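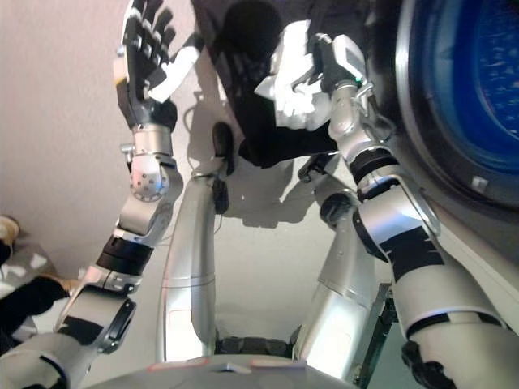

*Head view, left hand up and open, white piece at the right hand.*

November 22, 2023. Trorbridge, laundry corner. Washer loading, Elus on the head view only, no wrist views.

Question for today is the same one left over from the last entry: does holding still before the close help, or does it only make everything slower. Call it the hold. Hand gets to the pre-grasp pose, stops dead for 700 ms, we take a fresh head view, the grasp point gets recomputed, then it closes. Without the hold it closes on whatever point it had when the reach began.

Training set is 205 teleop episodes, all recorded here, same basket, same washer. None of them have a hold in. Worth remembering when reading the rest, the policy has never seen a still hand just above a pile and might do something daft with it.

Setup as it was when I got in:

- basket in front, washer to the right
- load mostly black, a few blue bits, white mixed in
- left hand parked open, out of the way, right hand doing the picks
- ceiling lights on, blinds down
- Jostari logging joint positions + head view + hand currents
- Elus build is the one from before the weekend, NOT the new one

Didn't swap the build on purpose. Wanted one thing changing.

**Part 1, no hold**

White pieces fine. It goes for white first nearly every time, which we knew from May. It will reach past a perfectly good black sleeve sitting on top to get at a scrap of white further down. Not a grasping problem, a choosing problem. The picker scores edges and white on black is all edge.

Once the white has gone it's dark on dark and the points start wandering. Reach begins with the point on a fold, by the time the hand is down the pile has been nudged and the fold is somewhere else. Closes on the top layer only, lifts, slides out. Or closes on two garments that are tangled and drags both. Hand currents look much the same for a thin pinch and a proper handful, so no use as a success signal on their own. Thought they would be. Crossed that off.

Also the blue. Blue bits get picked about as eagerly as white when they're lit and get ignored completely when they're in shade. So brightness is in there somewhere, we're kidding ourselves that it's edges only.

**Part 2, hold on**

First go was a mess, my fault. Hold was timed from the *start* of the approach and not from the arrival, so it was sitting half way there doing nothing and then plunging. Fixed in the config. Binned those runs, they're still in Jostari under today's folder marked BAD, don't use them.

After the fix: much better on dark. Recomputed point lands on cloth that is really there. Fewer thin pinches. Drags about the same, which makes sense, a fresh view tells you where a garment is and nothing about what it's knotted to.

Slower, obviously. Feels longer than it is when you're stood next to it.

Didn't do enough to put a number on the difference and I'm not going to pretend. Two blocks, 2 different heaps, I re-piled by hand between them and my piles are never the same twice. Need the Bennani layouts for a fair go (the fixed starting heaps, laid out from the card, same order every time). They take ages but there's no way round it.

**Shadow**

This is the bit I actually want to chase. The heap gets a big dark shadow across the middle when the robot leans in, and that shadow sits right where the picker wants to look.

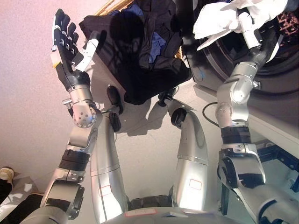
In shade the black and the charcoal go to one lump. Fold edges vanish, mask goes from several garments to one blob with a ragged outline, and the grasp point is then the middle of the blob, so the darkest place available. Worst possible choice. The blue pieces survive it a bit better.

Did a quick check with the desk lamp clipped low on the side opposite the washer. Shadow softer, mask splits up again, points go back to the folds. Not a fix, can't ask people to own a lamp. But it says the hold and the shadow are tangled up: the hold takes its new view at the moment when the robot is leaning furthest in, i.e. when the shade is deepest. So we refresh the point using the worst view of the lot. And it STILL helps. Makes me think there's more to be had if the view is taken slightly earlier, or if exposure is set from the heap only and not the whole picture. At the moment the pale floor and the silver on the arms are pulling the exposure down, I'm fairly sure. Legs as well.

Try in this order:

1. exposure from the heap region, no hold
2. same, with hold
3. hold moved earlier, view taken before the final lean
4. both

**Self-masking**

Arms and legs are masked out of the picker's input from the kinematics. Mask is drifting on the right wrist, a sliver of silver leaks through along the edge and now and then it's scored as a grasp candidate. It tried to pick its own cuff up. Stopped it by hand. Mask margin up a little, leak gone, but now a fat mask eats cloth next to the fingers, exactly where we'd like to see. Leave it fat for safety for now. Wants a proper recalibration of the head mount, there's play in it again.

**Release**

Drum side is still poor. Gets the cloth to the opening all right, then opens the hand too near the rim and a corner hangs out. Perforated drum gives the depth nothing to hold on to, comes back full of gaps. Current plan is a fixed release pose well inside, forget depth. Crude. Wrist might foul the door surround with it, so go slow on the first pass and keep a hand on the stop.

**To do**

- Bennani layouts, all of them, hold / no hold, same build
- 2 people for that day, one to lay out and one on the stop
- exposure thing, above
- add a few demos with a hold in, see if the policy calms down afterwards
- tape the head mount till somebody orders the proper clamp
- tidy the cable by the washer, I've stepped on it again
- rename todays BAD folder so the trainer can't sweep it up

Battery was low by the end so last few runs are a touch sluggish on the right shoulder. Flagged in the log. Left it docked, lamp's back on the desk.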